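I'd been told the owner of Doucet doesn't like interviews, so I showed up with a list of 29 questions and got through maybe four of them. We mostly talked about tablecloths (I know!) and about why tidying up after people leave is the part of the day she likes best.

She started the tea room at home, in the same room where she lifts weights, and she still tries every new cloth there before it goes anywhere near a customer. "A cloth looks great folded in the shop," she told me. "Then you put cups on it and have people sit around for two hours, and you find out." Her current favorite is a checked one with a wide white band and a line of English on it, TAKE DREAMS AS HORSES. I asked what it means. "No idea. I love it."

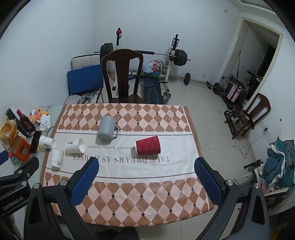 Paper cups are fine for six people, her business partner put in from the doorway, but at 200 they're a trash problem, and he wanted that in the article. She waved him off. They've clearly had this argument before.

So how does she clear up? Cups first, always, then wrappers and tissue, and the cloth last, gathered by the corners so the crumbs stay in. "My mother shook hers out the window," she said. "I live over a bakery line, so no."

The shop opens in October, over on the Plukiten side of town. She's bringing the cloth.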